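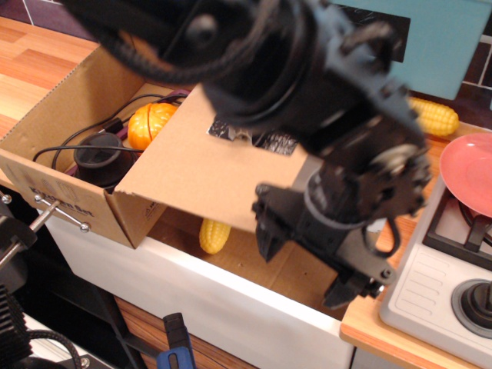

Das Wanderpaket mit den Bohnen geht in die nächste Runde, und ich freue mich wie ein Kind darauf! Danke an alle, die sich auf meinen Aufruf vom Januar gemeldet haben, auch an die, denen ich bis heute keine Antwort geschrieben habe (kommt noch, versprochen). Zur Verpackung wurde ich mehrfach gefragt: Es reicht ein schlichter brauner Karton wie der links auf dem Foto, den man auf dem Tisch offen liegen lassen kann, während man in Ruhe aussucht. Holzkisten sind wunderschön, aber beim Porto tut jedes Gramm weh, und mit Samentütchen wird so ein Paket schneller schwer, als man denkt.

Zu Ekaettes Fragen weiter unten antworte ich gleich hier über die Liste, weil sie bestimmt auch andere interessieren.

> Am Montagabend-Stammtisch wurde das Paket erwähnt, deshalb
> melde ich mich. Ich bin neu in der Liste und habe einen
> Garten am Nordhang, ziemlich windig, schwerer Lehm. Stangen-
> bohnen sind mir zweimal umgeweht worden, seitdem baue ich
> nur noch Buschbohnen an. Darf ich trotzdem mitmachen, wenn
> ich bloß zwei Sorten anbieten kann? Und wie haltet ihr es
> mit dem Verkreuzen? Meine Nachbarin hat Feuerbohnen am
> ganzen Zaun, und ich weiß nicht, ob mein Saatgut dann
> überhaupt noch sortenrein ist.
> Noch etwas: Weiß jemand, woher die Siler stammt? Ich habe
> sie ohne jede Beschreibung bekommen.
> Viele Grüße
> Ekaette Chukwu

Liebe Ekaette, herzlich willkommen! Natürlich darfst du mit zwei Sorten mitmachen. Ich habe selbst mit einer einzigen angefangen, und die war auch noch falsch beschriftet. Buschbohnen sind im Paket sogar ausgesprochen knapp, fast alle schicken Stangenbohnen, und wer nur einen Balkon hat, schaut dann in die Röhre. Also her damit!

Zum Verkreuzen: Die Feuerbohne ist eine andere Art (Phaseolus coccineus) als die Gartenbohne (Phaseolus vulgaris), da brauchst du dir wegen des Zauns der Nachbarin wenig Gedanken zu machen. Zwischen zwei Gartenbohnen kann schon eher mal etwas passieren, wenn viele Hummeln unterwegs sind, meistens bestäuben sich die Blüten aber selbst. Ich lasse zwischen zwei Sorten ein paar Meter Platz und pflanze gern etwas Hohes dazwischen, Dill zum Beispiel oder Sonnenblumen. Taucht im nächsten Jahr eine Pflanze mit merkwürdigen Hülsen auf, wird sie gegessen und nicht vermehrt. Mehrere verschiedene Feuerbohnen nebeneinander sind dagegen heikel, die verkreuzen sich mit Begeisterung untereinander.

Die Siler kam über den Tauschtisch in Drostum zu uns, weiter zurück konnte ich sie leider nie verfolgen. Bei mir wird sie kniehoch, trägt früh und bleibt auch dann zart, wenn man das Pflücken mal verschläft – und das Korn ist so hübsch gesprenkelt, dass ich im Winter immer ein Schälchen davon auf der Fensterbank stehen habe. Falls jemand mehr weiß, bitte unbedingt schreiben! Mit der Engström ging es mir ähnlich, bis eine alte Tauschliste auftauchte, auf der sie als Trockenbohne für Suppe geführt wurde. Seitdem lasse ich sie am Strauch ausreifen und bin restlos überzeugt. Grün gepflückt fand ich sie immer etwas fad.

Nun zum Ablauf. Im letzten Jahr waren am Ende 300 Tütchen im Umlauf, viel zu viel für ein einziges Paket, und unten lag manches, das niemand mehr angesehen hat. Deshalb gibt es diesmal zwei Pakete, eins für Busch- und eins für Stangenbohnen. Wer dran ist, behält es höchstens sieben Tage, nimmt heraus, was gefällt, und legt Eigenes dazu. Bitte nur gut durchgetrocknetes Saatgut. Ich mache die Fingernagelprobe: Bleibt eine Delle, müssen die Bohnen noch liegen. Gegen den Bohnenkäfer hilft eine Woche im Gefrierfach, danach im geschlossenen Glas auftauen lassen, sonst schlägt sich Feuchtigkeit nieder.

Auf jedes Tütchen gehören Name, Erntejahr und Wuchsform. Mehr ist wunderbar! Geschmack, Standort, die Geschichte vom Großonkel, alles hinein. Große Mengen braucht es nicht, von den seltenen Sorten lieber viele kleine Portionen. Nur von der Residport habe ich selbst 100 Gramm übrig, die ist letztes Jahr regelrecht explodiert, und wer eine ganze Reihe davon säen möchte, meldet sich bitte direkt bei mir.

Für die diesjährige Aussaat reicht die Zeit übrigens noch gut. Ich lege Buschbohnen gern bis weit in den Juni, der Boden ist dann schön warm und die Schnecken haben anderes zu tun. Die Pakete selbst starten nach der Ernte. Postanschrift bitte nur an mich und nicht an die ganze Liste schicken.

Viele Grüße aus dem Bohnenbeet
Annegret

Zuletzt aktualisiert: 10. Juni 2024
Kontakt | © Bohnenliste Drostum | Nach oben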